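An Afternoon at the Trelent Open House
Posted 2023-08-03 in Visits and Field Trips
By Zewditu Hailu
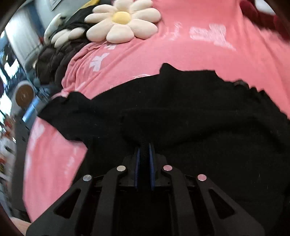

The hand-held gripper with a pinch of black cloth between its blue pads.

I had been meaning to get over to Trelent ever since their kit came up at our July meeting, and when Fadi Tarawneh offered me the spare seat in his car I said yes before he'd finished asking. It is a long drive from Bataineh, 114 miles by Fadi's reckoning, and we talked the whole way (mostly about his knees, and a little about robots).

Trelent sells a hand-held gripper called the Givwood, along with the software that goes with it and a day of training for whoever will be using it. You carry the thing around and do ordinary chores with it, and the recordings are used to teach a robot arm to do the same chores. We are thinking of it for our laundry and bedding project, so cloth was what I wanted to see, and I'm happy to say cloth was what we got!

Rami Saliba was our host for the afternoon, and a very patient one. He started us on picking up clothes. Black on a bright bed cover is the easy version, he told us, and black on black is where people start to grumble. The trick is to go for a ridge. Come at a fold with the fingers open, close gently, and stop when the cloth is held. I squeezed far too hard on my first try and got a kind word about it. By my fourth I was doing all right, and I'd have happily stayed there picking up clothes until supper.

Lautaro Quezada asked about the pads, which he expects to wear out first. Rami said they swap out by hand and that 2 spare pairs come in the box. Lautaro also found the grip tiring after a while, and I have to agree with him — my thumb was sore that evening. There is a smaller handle on the way, but no date for it yet.

After coffee (very good coffee, and a plum cake I should have asked about) Jacobus Matlala took us through the rental plan. The shortest term is 13 weeks, with training included and shipping extra. He didn't push, and he told us plainly that the older Prandometti model would do for us if all we wanted was boxes and cups.

Fadi would like to rent one for the fall. I'm leaning the same way, though I want Lautaro to try the smaller handle first if it shows up in time. If you'd like to come along on the next visit, leave me a note at the front desk and tell me whether you can drive.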